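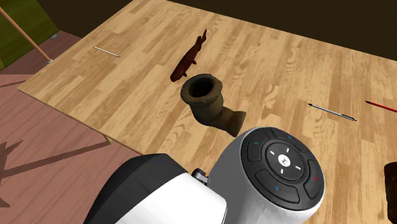
Olive-brown vessel with a flared rim, on a wood tabletop

Part-Time Collections Assistant, Sutcliffe House Museum, Irkstead

Posted 2021-12-30

Sutcliffe House is a small local history museum on the main street in Irkstead. We are hiring a part-time collections assistant to help us catalog and rehouse the household and farm objects in our storage rooms. The job is paid, runs for 7 months, and may be extended if our grant is renewed.

The work

Our collection holds 3000 objects. Most came from homes and farms in Irkstead and the Tesness valley. The paper records are uneven. Some objects have a full card with the donor's name and the year of the gift, and others have a number inked on the base and nothing else. The person in this job will work through storage shelf by shelf, match objects to their cards, and enter the records in our database.

You will:

Measure and weigh objects and write short, plain descriptions of them
Check old accession numbers against the ledgers and flag any that do not match
Note cracks, chips, rust, insect damage and old repairs
Pack objects in new boxes with acid-free tissue and label the boxes
Help the curator set up the spring display on kitchens and dairies
Answer visitor questions at the front desk one Saturday a month

A good part of the day is spent standing, and some of the shelving is reached by a rolling ladder. Boxes can be heavy. We have a cart and an elevator, but the last few steps to the attic store have to be climbed. Please tell us if you would need changes to any of this. We can move tasks between staff and have done so before.

Who we are looking for

You should be careful with your hands and with your spelling. You need to be comfortable typing into a database for a few hours at a time. We would like you to have worked with objects, books, archives or stock in some setting, paid or unpaid. A warehouse, a thrift store or a school library would count.

A museum studies degree is not required. Knowing something about ceramics, metalwork or farm tools would be useful, and so would reading older handwriting. We will train you in object handling during the first 2 weeks.

Hours and pay

The job is 20 hours a week, spread over three days between Tuesday and Saturday. We can be flexible on which days, apart from the monthly Saturday. Pay is hourly and matches the county scale for library assistants, grade two. You will earn paid leave from your first day. There is free parking behind the building, and the bus from Ristinstead stops across the street.

The museum was closed to the public for most of December while the heating was replaced. Storage is kept cool all year, so bring a sweater.

How to apply

Send a resume and a letter of no more than one page. In the letter, tell us about a time you had to put a messy set of things or records in order, and how you went about it. Please also give contact details for two people who know your work. We will not contact them before an interview.

You can leave your application at the front desk, mail it to the museum office, or use the form on our jobs page. If you mail it, write "Collections Assistant" on the envelope. Applications stay open until we fill the job, and we read them in the order they arrive.

Interviews will be held at the museum and last 90 minutes. That includes a tour of the storage rooms and a short cataloging exercise with an object from the teaching collection. You do not need to prepare for the exercise. We pay bus fare or mileage for everyone we interview.

Everyone who applies will get a reply.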